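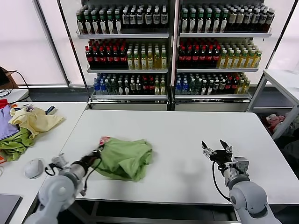
By Tiburcio Quintero
October 2023

The clothing swap has moved to the Clerevside hall, and the sorting has moved with it. Anyone who dropped off bags at the old address on Salinas Street in June should know that everything was carried over and nothing was thrown out. The new space has better light and a door wide enough for the cart.

We work on two white tables. One holds the clothes waiting to be folded, and they go on it in a heap. The other is for folding and should have one garment on it at a time. People new to sorting like to spread out five or six shirts and match them up by size first. Please don't. Size comes later, at the rack, and a crowded table slows everyone down.

A light green piece with a small pink-and-white patch got its turn on the folding table, and the heap beside it had pale yellow, lavender and more green in it, with a bit of red. We get a lot of light colors this time of year, when families clear out summer drawers. What we are short of is darker school clothes, long sleeves in children's sizes and anything with a working zipper. Adult T-shirts we have plenty of and will have plenty of until spring.

The last swap took in 700 pieces and 231 of them went home with someone the same day. The rest were boxed for the next date or sent on to Ollden, where the shop takes adult sizes only. They have asked us again to send clothes folded. A bag of loose shirts has to be gone through twice, once by us and once by them, and they have less table space than we do.

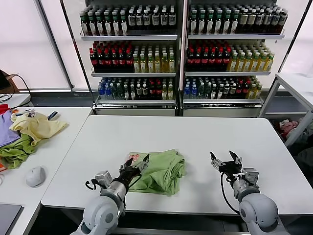
For folding, keep to the square fold. Lay the garment face down, bring the sides in to the middle, fold the sleeves back along the body, then fold up from the hem so that any label or print ends up on top. It doesn't have to be store quality. A rough square that holds together when you pick it up is fine. Soft knits will slump whatever you do, so put those at the bottom of the stack.

Stained or torn items go in the rag bag. If you aren't sure, hold the piece up to the window and ask yourself if you would hand it to a neighbor. Buttons can be replaced and we keep a tin of them. Check pockets as you go.

The drink refrigerators behind the tables are stocked with water, tea and cola. Drinks are fine in the hall, but keep open bottles off both tables. Clothes can be piled on the sorting table as high as they will stay, but please leave the way to the refrigerator doors clear.

Drop-off is at the side entrance on Dreltance Road. Tie the bags and write "adult" or "child" on each one if you know. We can't take shoes, pillows or bedding. Hangers are welcome if they are the plain kind. We could use 5 more people for the next sorting session, and no experience is needed. Put your name on the sheet by the door or leave a note in the hall mailbox.

Recent items
New opening hours at Clerevside hall
Coat rack wanted, any condition
Notes from the June swap
Parking on Dreltance Road
What the Ollden shop can and can't take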